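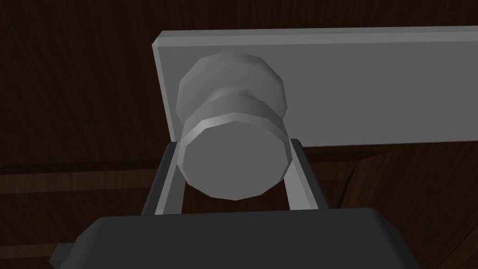

A round knob on a gray panel, computer rendering.

When the accounting staff at Bosance came back from a long weekend in September, the shared drive opened as usual. Payroll ran and email worked. The only odd thing was a login from the backup administrator account at a time when the whole IT department, all two of them, was off duty. It took another week before anyone asked about it.

Bosance makes packaging for small food companies and has 504 employees. Like many firms its size, it had bought most of the security products a firm its size is told to buy. It had a firewall, antivirus on every laptop and a filter for incoming mail. What it did not have was a current list of the accounts that could get into its systems.

The backup account had been set up years earlier by an outside contractor. It had full rights on the file servers and a password that had never been changed. When the contract ended, the account stayed. The password later turned up in a batch of stolen logins, and someone tried it.

Old accounts are one of the most ordinary problems in company security, and they get less attention than viruses or fake invoices. Enditz, a consulting firm that reviews access rights for mid-sized businesses, was called in to look at the Bosance network. Its first step was to export every account from the company directory and compare the result with the personnel list.

The comparison turned up 553 accounts that matched no current employee. Many were harmless. There were mailboxes for trade shows, test users from a software upgrade, and scanner accounts for machines that had been thrown out. Others belonged to people who had left and whose access had been blocked in one system but not in the next. Four had full administrator rights.
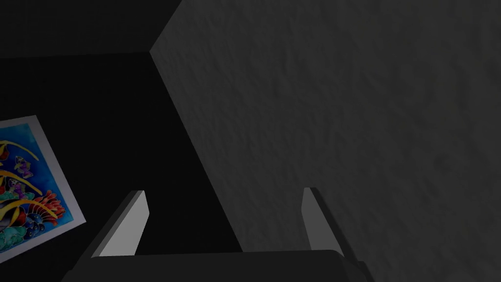
The cleanup was slower than the search. An account can't simply be deleted when it isn't clear what depends on it. At Bosance, one login that looked abandoned was being used every night by a script that sent stock figures to the warehouse. Another was tied to the phone system. Enditz disabled accounts in small groups, waited several days after each group, and kept a record of every complaint. Only accounts that had stayed quiet for a full month were removed.

The company had also been sharing passwords. The front desk used one login on both computers, and the night shift in the plant used another. Supervisors liked it, as it saved time at shift change. For anyone trying to read the logs afterward, it meant that an entry could belong to a dozen people. The plant now uses badge readers at the terminals, and signing in takes a few seconds. 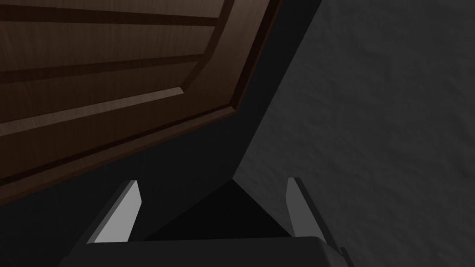

A raised-panel wooden door, seen from below.

Larger companies often hand this work to software. Howlader, which runs a chain of repair shops, connected its personnel system to its directory two years ago. When an employee's last day is entered, the accounts are closed that evening. The company says the weak point is now temporary staff, who are hired through agencies and never appear in the personnel system at all. Their accounts are given an end date when they are created, and a manager has to renew them.

Brallanier, a small publisher, does the same job with a spreadsheet. Every three months the office manager prints the list of accounts and goes through it with the head of each department. It takes most of a morning. On the first pass they closed some 4 accounts in the subscription system alone, including one that had been opened for a summer intern.

Neither method would have told Bosance who used the backup account. The server kept its logs for only 30 days, and part of the period in question had already been overwritten. The company found no sign that files had been copied, but it could not rule it out, and it informed its customers by letter.

Logs at Bosance are now stored for a year on a separate machine. The contractor's account is gone, and its replacement requires a code from a phone as well as a password. The next review of the full account list is planned for the spring.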